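Print this page | E-mail this page

Search this site Go Advanced search

Visit report: the Unham hand-held gripper kit, a morning at Kircombe
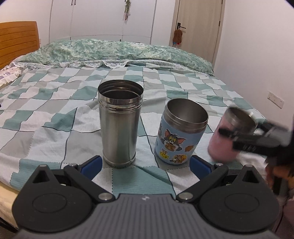

Two grippers and three open cups on the bed, bedroom station, Kircombe.

Notes typed up on the train, sorry for the state of them. Will tidy if anyone asks.

Why we went. We need somebody to supply demonstration data for household jobs and we don't have the staff to build our own tools. Unham rents out a hand-held gripper kit, by the month, with or without people to use it. The Kircombe place is their demo site. Ordinary apartment rooms, furnished, one flight up over a tile shop. Monday start, doors at 9, coffee in the hallway.

There were more than 83 names on the sign-in sheet for the week, which I didn't expect. Our slot was small, thank goodness. You get to hold things.

First stop was the talk. Skip it if you go. Slides, a price list that was already out of date (they said so themselves), a video from a warehouse customer. Lots on scaling. I wrote down "how long does the battery last" and didn't get to ask until lunch.

Then the rooms. Kitchen, bathroom, bedroom. We drew bedroom first.

The bedroom job was cups. Three of them standing in a row on a checkered sheet, no lids: a tall steel tumbler, a shorter light blue one with Tom the cartoon cat on it, and a pink one. Sounds like nothing. But they're all different widths and a bed is a lousy surface, it gives when you push on it. I'd take this over a bare lab bench as a test any day. The blue one has a picture of a mouse with cheese too, for the record, my kid has been asking what I do at work and now I have an answer.

You work with a gripper in each hand. The one you look down on most is big, dark gray, wider than I'd pictured from the brochure. Two arms that open out to the sides, blue pads at the tips. My first few tries I closed too early and shoved the tumbler along the sheet. Second round was better. By the end of the slot I could lift the steel one and put it down more or less where I wanted. The camera rides on the tool, so what gets recorded is the tool's view, not yours. That takes getting used to. I kept leaning in to see better, which does nothing at all for the recording.

Things I liked

Pads grip well on smooth metal. I was sure the tumbler would slide out, and it didn't on any of my good tries.

Quick to learn. Call it a coffee break before you stop thinking about the hinge and start thinking about the cup.

Real rooms. Wardrobe, door with stuff hanging off the handle, bedding with a ruffle. Background clutter is what we've been missing in our own data. Our test room is white walls and a table and it shows.

Swapping pads is easy, staff did it at the table while talking. No tools that I saw.

Things I didn't

Width. In a narrow cupboard those arms are going to hit the sides. Tried it in the kitchen room later and they did, both sides. Unham says a slimmer version is coming, no date given. Don't plan around it.

Weight. Fine for a slot, not fine for a shift. My wrists knew about it by lunch. The staff who do this all day take a break every 2 tasks and I can see why.

When both hands are close together the two tools get in each others way. You end up coming at the object from the far side with one of them, and it's awkward. Somebody in our group asked if a single gripper rental was cheaper. It is, but not by half.

The review screen. After each take you're supposed to mark it keep or toss. Buttons are tiny and right next to each other. I tossed a good one. There is no undo!! Put this on the feedback card in capital letters.

Also fast moves come out smeared. They tell you to slow down, and fair enough, but people don't pick up a cup in slow motion at home. Ask about shutter settings before signing. I did ask, got a promise of an email.

Kitchen and bathroom

Shorter notes, we were running behind. Kitchen was putting plates in a rack, went OK, noisy. Bathroom was folding a hand towel over a rail and I was bad at it. So was everybody. Cloth is where I'd want to see much more before paying for it.

Lunch

Sandwiches. Got my battery answer: they say it'll go a full morning, and there's a spare in the case. Mine did last the morning, so no complaints. Charging dock is extra, look for it on the quote becuase it isn't on the front page.

How it compares

We saw the Tawhiri glove setup in November. Lighter, nicer on the hands, but you're wearing it, and getting from glove data to a two-finger robot was a lot of work on our side. With the Unham tool the fingers in the recording are the same shape as the fingers on the robot. For our purposes that counts for more than comfort. Tawhiri was the better screen by a mile though.

Haven't tried anything else. Ultstead were supposed to bring their kit over for a look and cancelled twice.

What I'd ask for

A trial month, 2 kits, our own people, our own rooms. Not the full service package. The service price only makes sense if you've got volume and we don't yet. If the trial goes well, revisit the staffed option in spring.

Get in writing: who owns the recordings, what hapens when a pad tears, turnaround on a broken unit. Sales guy was friendly about all of it and wrote none of it down.

Getting there

Parking behind the tile shop is for the tile shop. Use the street. From the station it's an easy walk but uphill, and the entrance is on the side, no sign, just a buzzer. Wear sleeves you can push up. Bring your own water, the room with the cups had none to drink from and the hallway cooler ran dry by ten thirty.

Handouts are in the shared folder, price list too, with my scribbles on it.

Print this page | E-mail this page

Last updated: November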